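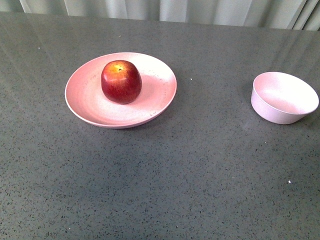 Flernport's cliff path is open again, all the way to the lighthouse
Posted 10 Jul 2025

Good news for anybody with Flernport on their summer list: the upper cliff path is open end to end again, and I walked the whole thing this week with a sandwich in my pocket and the wind trying very hard to take my hat.

If you missed the story over the winter, a storm in December brought down a chunk of hillside above Pronen Cove and took part of the path with it. Ever since then you could walk out from the harbor as far as the old signal hut, and then you had to turn around and come back the same way. Pretty, sure, but the best of it is past the hut!

The new section swings inland for a bit, climbs through the pines and drops back to the old route just before the lighthouse. It adds a fair amount of uphill. Gavin Galbraith, who ran the repair crew, told me they looked at putting the path back where it was and gave up on the idea pretty fast. "The edge is still moving," he said. "I wouldn't walk my dog on it." You can see the old line from the new overlook, and I believe him.

The whole walk is 6 miles one way, harbor to lighthouse, and it took me 4 hours with a long lunch and far too many stops to stare at seabirds. The top of the climb sits 1000 feet above the water. On a clear day you get the islands, the whole curve of the bay and the roofs of the old town, which was founded in 1663 and still has its original street plan (meaning you will get lost looking for your car).

A few things I'd want to know before going. There is no water after the harbor, so fill up at the fountain by the fish market. The steps below the pines are new and steep, and my knees had opinions about them. Dogs are fine on a leash. The lighthouse itself is closed for painting, but the little terrace beside it is open, and Purificación Segura is back with her coffee cart on weekends. Get the almond cake.

For the way home you can take the shuttle from the lighthouse parking lot. It runs in the afternoons, and you pay the driver in cash. I talked to Nele Verhoeven at the visitor office, and she says they're hoping to add a morning bus next season so people can ride out and walk back toward town, with the sun behind them. I'd do it that way in a heartbeat.

The lower beach trail at Pronen Cove is still closed and there's no date for it yet. Please don't climb the fence, even if you see footprints on the other side. The office by the harbor has free paper maps with the new route on them, and the old ones still hanging at the signal hut are wrong, so pick up a fresh one before you set off.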